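Household Storage Habits in Brollonwood
Student project report, Housing and Daily Life course
November 3, 2020

Why we chose this subject

Apartments in the Brollonwood district are small, and many were built without closets. Our group wanted to know where people keep the things they use every day, and how often those things end up on the kitchen table instead.

How we did it

We sent a short survey to tenants in the Dillau and Noiphan buildings in May. It had questions on kitchen items, clothing and paper. We got 72 replies. Three of them were blank and we left them out. The district office lists 2,431 apartments in total, so our sample is small.

We sorted the answers by room first, then by type of container. Open bins and shelves were kept apart from closed cabinets. Cups and bowls were put in one group, because most people store them together.
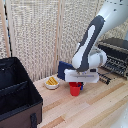
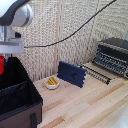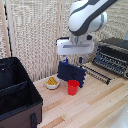
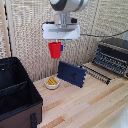
Tabletop items and storage

What we found

Tenants in the Dillau building used open bins more than closed ones. The usual reason was that lids take time and get lost. In Noiphan, where kitchens have a wall cabinet, bins were mostly used for clothes. Cups were the item most often left out overnight in both buildings.

The average apartment in our replies was 325 square feet. Tenants in the smallest ones did not report more clutter than the others, which we did not expect.

Problems

Our question about paper was badly worded. Some people took it to mean mail and others took it to mean paper towels, so we did not use those answers. We also forgot to ask how many people live in each apartment.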